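4.2 Audience response to the masked chorus

The second production we followed, Nomside, was staged by the Adjei company in a converted feed store with 200 seats and one working radiator. It has a chorus of eight in half masks and no spoken lines until the final scene. We handed out cards at the interval and asked people to write down what they thought the chorus wanted. We got 217 cards back over the run, several of them about the radiator.

Most writers gave the chorus a single shared wish, usually "to leave." This fits Ansah's account of group movement, in which an audience reads bodies that breathe together as one character -- and usually as a character with a grudge. 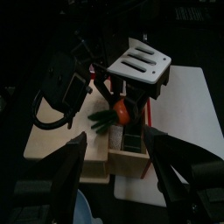
Figure 3. Two black gripper fingers in the foreground; beyond them, a second gripper with a slotted light grey bracket.

The pattern broke on the Thursday performance, when one chorus member lost the count and turned upstage a beat early. Cards from that night name her as the lead, the traitor or the only sane one. The director, who had spent April drilling unison, was not pleased to learn that her most vivid character was a mistake. She kept the early turn for the rest of the run. On later nights, with the turn now rehearsed, fewer cards mentioned it, and we return to this drop in Section 5.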